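Foro de oficios y talleres > Almacén y logística > Automatización

Tema: Nos van a automatizar la zona de preparación, ¿alguien ha pasado por esto?

marisa_picking
Buenas. Trabajo en el almacén de Bokemetti, en Hurnport, preparando pedidos pequeños para tiendas de regalo y bazares. Nos dijeron en mayo que antes de Navidad entra un sistema con brazos para meter artículos en las cajas. Somos 10 en el turno de tarde. La frase exacta fue que «no se va nadie, solo cambian las tareas». He preguntado qué tareas y me han contestado que ya se verá. ¿Alguien que haya pasado por lo mismo me puede contar qué cambió en la práctica? No me interesa el folleto, ya lo tengo.

tornero_jubilado
Lo de «solo cambian las tareas» se lo oí decir a mi encargado cuando entró el primer centro de mecanizado. En parte era cierto. Cambiaron las tareas y a los dos años ya no se cubrían las bajas. Despidos, ninguno. Plantilla, la mitad.

Durker_fan
Con todos los respetos, un torno de hace treinta años no tiene nada que ver. Nosotros tenemos brazos Durker en paletizado y la gente de mi sección está encantada. Antes había compañeros con la espalda destrozada por levantar sacos. Ahora el robot levanta y ellos supervisan.

marisa_picking
Durker_fan, ¿y supervisar qué es? Lo pregunto en serio. ¿Estás mirando una pantalla ocho horas o haces más cosas?

Durker_fan
Atiendes paradas, cambias film, recolocas la caja que viene torcida, llevas el registro. No es mirar una pantalla.

lolo_carretilla
O sea, lo que el robot no sabe hacer. Y todo seguido, sin el rato tranquilo que tenías entre palé y palé. En mi nave pasó eso: se fue el esfuerzo físico y vino una prisa que antes no existía, porque la máquina no espera y cada parada queda apuntada con el número del operario que estaba delante.

Durker_fan
Eso es culpa de cómo lo lleva tu empresa, no del robot.

lolo_carretilla
Ya, pero yo trabajo en mi empresa, no en el robot.

Prasetyo Chong
Hola a todos, firmo con mi nombre porque no tengo nada que esconder. Soy técnico de mantenimiento en Barbieri, también con artículo pequeño. Marisa, tres cosas que te recomiendo preguntar por escrito:
Qué porcentaje de referencias va a coger el brazo el primer día, y cuáles.
Quién repone y quién saca lo que se cae, y si eso cuenta como productividad tuya.
Si la categoría profesional cambia al cambiar la tarea. En mi empresa no cambió. Gente que ahora resuelve fallos y reinicia células cobra como mozo.
En la presentación nos hablaron de 500 piezas a la hora. Yo no las he visto nunca en un turno entero. Con cajas iguales y bien puestas, la máquina va bien. Con la mezcla real, tenemos a una persona al lado toda la tarde.

marisa_picking
Gracias, Prasetyo, me lo copio tal cual. Nosotros manejamos casi 4.000 referencias y hay de todo: peluches, velas, llaveros, libretas, bolsitas de tela. Lo de la categoría ni se me había ocurrido.

ana_rrhh_no_muerde
Trabajo en recursos humanos en otra compañía, así que sé que voy a caer mal. Muchas veces, cuando decimos «ya se verá», es que no lo sabemos. El proveedor tampoco lo sabe hasta que instala. No siempre hay un plan oculto.

tornero_jubilado
Si no lo sabéis, no prometáis que no se va nadie.

ana_rrhh_no_muerde
Ahí te doy la razón. Yo esa frase no la usaría.

kike_integrador
Me dedico a instalar estas cosas, a pequeña escala. Creo que estáis mezclando épocas. Lo que se hacía antes era programar posiciones: el artículo tenía que estar siempre en el mismo sitio. Ahora se graba a personas haciendo la tarea con pinzas de mano y el sistema aprende de ahí. Por eso ya se puede pensar en género variado. Dejo una foto de ese tipo de trabajo.
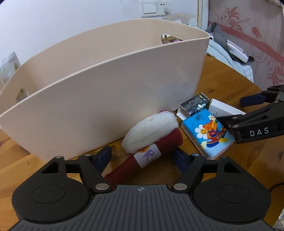 Las referencias blandas son lo que antes nos frenaba, Marisa, y en tu almacén son media estantería. Un peluche no tiene una cara plana donde poner una ventosa, una bolsita de tela cambia de forma cada vez que la tocas y un paquete de pañuelos cede si aprietas. Con estas pinzas de dos dedos se practica precisamente con eso: ahí tenéis el rollo de tela roja con su faja de papel, la bola blanca de pelo encima y los pañuelos del osito en la barca, todo en una mesa redonda de madera junto a una cesta de plástico. Nada viene en bandeja ni alineado. Cuando hay suficientes repeticiones grabadas, el brazo se defiende con cosas que no ha visto colocadas así nunca. No digo que sea perfecto, digo que lo que valía hace 3 años como argumento ya no vale.

lolo_carretilla
Bonita mesa. Ahora ponme eso en una cubeta con cuarenta bolas de pelo enganchadas unas con otras, el film a medio abrir y el camión esperando en el muelle.

Prasetyo Chong
Coincido con Lolo, aunque lo que cuenta Kike es verdad y la pinza de dos dedos me parece mejor idea que la ventosa para ese género. Mi duda es otra. ¿Quién hace las repeticiones? En Barbieri se pidió «colaboración» a los preparadores con más años. Una compañera estuvo semanas repitiendo cogidas para enseñar a la célula. Sin plus, sin que constara en ningún sitio. Lo que ella sabía hacer con las manos se lo quedó la empresa por el mismo sueldo.

kike_integrador
Eso se debería pagar. En los proyectos donde yo estoy lo propongo. Que luego lo acepten ya no depende de mí.

marisa_picking
¿Y en cuántos lo han aceptado?

kike_integrador
En uno.

Durker_fan
Pues ya es algo. Sigo pensando que estáis viendo solo lo malo. Preguntadle a alguien con dos hernias si quiere volver a levantar sacos.

marisa_picking
Durker_fan, te entiendo, pero aquí no levantamos sacos. Lo que más pesa de mi zona es una caja de velas. Lo que me duele a mí son los pies y el cuello, y nadie me ha explicado todavía cómo me va a quitar eso estar de pie junto a una célula sacando lo que se atasque.

ana_rrhh_no_muerde
Pide la evaluación de riesgos del puesto nuevo. Tiene que hacerse antes de arrancar y os la tienen que enseñar. Y si hay grabaciones de trabajadores, pregunta para qué se usan y cuánto tiempo se guardan.

tornero_jubilado
Y que vaya más de uno a pedirla. Si vas sola eres la protestona.

marisa_picking
Hablado hoy en el descanso. Vamos cuatro, con las preguntas de Prasetyo, la evaluación de riesgos y lo de pagar las repeticiones. La reunión es a las cinco, antes de que entre el camión. Cuando sepa algo lo escribo en este mismo hilo.

lolo_carretilla
Que te lo firmen. Y si te dicen otra vez que ya se verá, que firmen eso también.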